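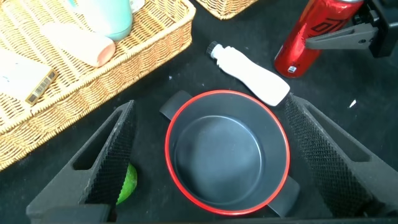
*Shearer two-handled pot, dark gray with red rim. Wicker basket sold separately or as part of the set.*

# Wollorura Basket Pair and Shearer Pot

Tarngate sells these as a three-piece set for the kitchen counter: two matching wicker baskets from the Wollorura line and one Shearer round pot. The baskets can also be ordered as a pair without the pot, and the pot can be ordered alone. Single baskets are available only as replacements for customers who already have the set.

Anything else on the table in the photos, such as cans, bottles, fruit and boxes, is not included.

## What you get

- Two Wollorura rectangular baskets, same size and same weave
- One Shearer pot with two side handles
- One care card covering both

No lid comes with the pot. We get asked for one often enough that we now say so on the outside of the box. The baskets have no lids or liners either, and we don't stock liners cut to fit them.

## Sizes

| | Measurement |
|---|---|
| Basket, length of body | 430 mm |
| Basket, width of body | 300 mm |
| Basket, height to rim | 74 mm |
| Pot, outside width across rim | 209 mm |

The basket measurements are for the woven body without the handles. Handles stand above the rim at each end, so allow extra if you plan to put the baskets under a low shelf. Wicker varies a little from one basket to the next. If you need a close fit in a cabinet, measure the opening and leave yourself a finger's width on every side.

The pot measurement leaves out the handles too. They add to the overall width, and they are what usually catches people out when the pot goes into a drawer. Set it at a diagonal and it will often fit where it wouldn't straight on.

## The baskets

The Wollorura is a shallow basket in a light tan weave with a tightly braided rim. It is made for things you want to see and reach without digging. A low side means that a mug can be lifted out by its handle and a box can be slid out flat. The same low side means that tall, narrow items can tip if the basket is carried half empty, so fill it or lay them down.

There is one handle at each end. The handles are a pinkish-tan leather-look material and they bend. They are meant for lifting with two hands. Please don't hang a loaded basket from one handle. We will replace a basket that arrives with a loose handle, but a handle pulled out by hanging is not covered.

People use the pair in different ways. The most common one we hear about is to put food and drinks in one and everything else in the other. Mi-kyung Bae, who handles returns and exchanges for us, keeps her own pair on the counter at home. Hers are set up with cups and hand lotion in the left one and fruit in the right. She moves both to the table when she needs the counter for cooking, and she says the fruit basket is the one that always ends up too full. 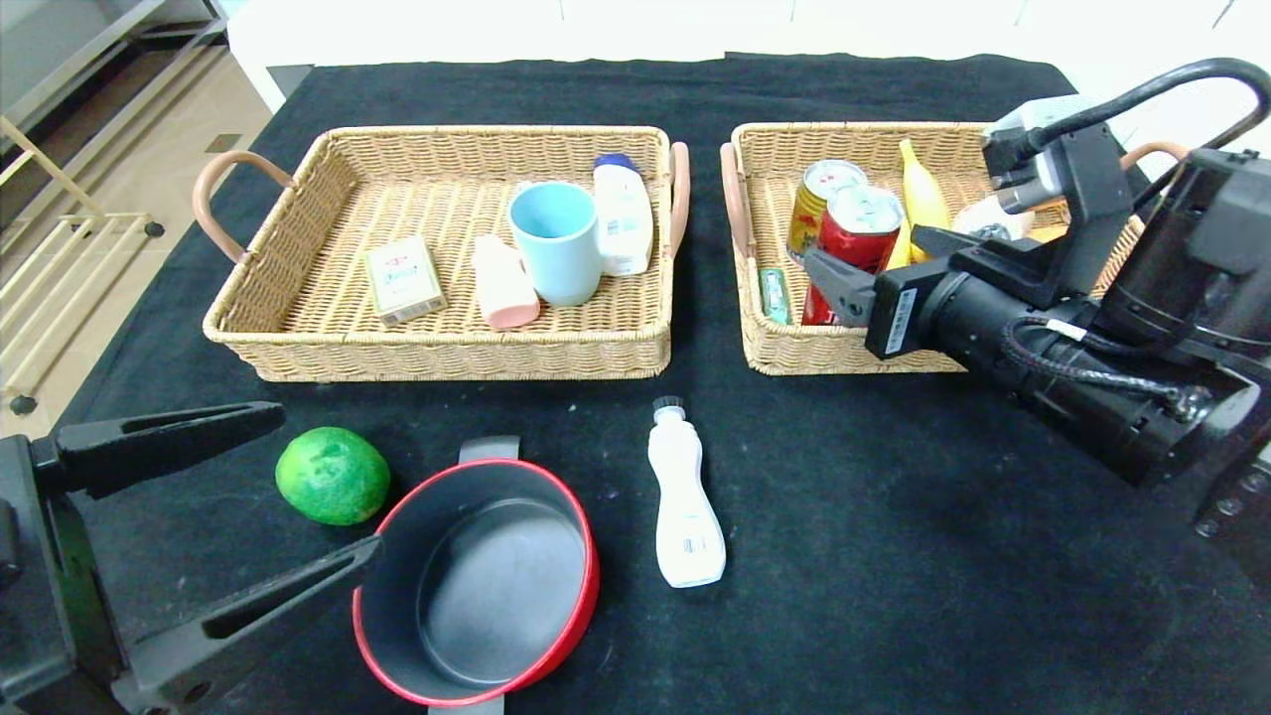
If you are going to sort this way, start with the heavy things. Full cans and bottles should go in before fruit, and they do best near the middle of the basket. Boxes can go flat against a side. Bananas are better on top or at the end, where nothing leans on them. Mugs can stand upright as long as they have something on either side to hold them in place.

Bottles of lotion or soap can stand if the cap closes well. A bottle that leaks should be wiped down and kept somewhere else until you replace it. Wicker takes up spills quickly, and the smell of hand lotion is hard to get out of it.

Two baskets placed end to end need a fair stretch of counter. Side by side with the long edges touching, they take up less length and more depth. On a standard kitchen counter they will both sit clear of the front edge in either arrangement. On a small table we would suggest end to end across the back, which leaves the front free for the pot or for whatever you are working on.

## The pot

The Shearer is a plain round pot with a dark charcoal-gray interior and exterior and a bright red rim. Its two flat handles sit directly across from each other and are the same dark gray as the body. The bottom of the interior has a matte look.

It is a good size for soup for a small household, a bag of frozen vegetables, or sauce. It is on the small side for long pasta. Customers who cook for four or more usually keep a bigger pot as well and use this one for side dishes.

The handles get hot during cooking. Use a mitt or a folded towel on both sides. The pot has no pouring lip, so a ladle is tidier for thin liquids.

It also works as a third container when it isn't on the stove. Onions, lemons and limes will sit in it well enough. Wash it before you cook in it again.

## Table and counter surfaces

We recommend a cloth under the baskets on polished or painted tables. The bottom of a woven basket can mark a soft finish if it is dragged with a full load. Any flat cotton cloth will do. Dark cloths show dust and wicker crumbs more than light ones, particularly in the first couple of weeks, when new baskets shed a little. Tap them out over a sink before the first use and most of it will come off at once.

The pot should never go straight from the stove onto a cloth or into a basket. Put it on a trivet and let it cool.

## Care

**Baskets.** Brush out crumbs with a dry pastry brush or an old toothbrush. For sticky spots, use a cloth wrung out in warm water with a drop of dish soap, then dry the basket upside down in an airy place. Keep it off radiators. Don't soak it and don't put it in a dishwasher. Handles can be wiped with a damp cloth.

**Pot.** Wash by hand with a soft sponge. Steel wool and scouring powder will scratch the inside. Use wooden or silicone utensils. If food has stuck, fill the pot with warm water and leave it for an hour before you wash it.

**Storage.** The baskets don't nest, being the same size. They can be stacked one on top of the other if the lower one is empty and the handles are folded outward. The pot fits inside the upper basket.

## Ordering

The set ships in one carton through Stestex. Baskets are wrapped together in paper and the pot is packed in its own inner box. Orders placed before noon usually leave the same day. We will send a tracking link by email once the carton has been picked up.

We bring in some 300 sets at a time. When they sell out, the page stays up and the order button changes to a waiting list. The next delivery is expected in June. Joining the list doesn't commit you to buying.

Colors are fixed: light tan baskets and a dark gray pot with a red rim. We don't have the pot with a different rim, and we can't swap the handles on the baskets.

## Returns

Unused items can come back in their original packing. Used pots can't be returned unless there is a fault. If one basket of the pair is damaged on arrival, send us a photo of the damage and keep the other basket, and we will replace the one. There is no need to return the whole set.

For exchanges, write to the Tarngate service desk and put your order number in the subject line. Please say whether the problem is with a basket or the pot, as they are kept on different shelves and we can usually send the replacement the next morning.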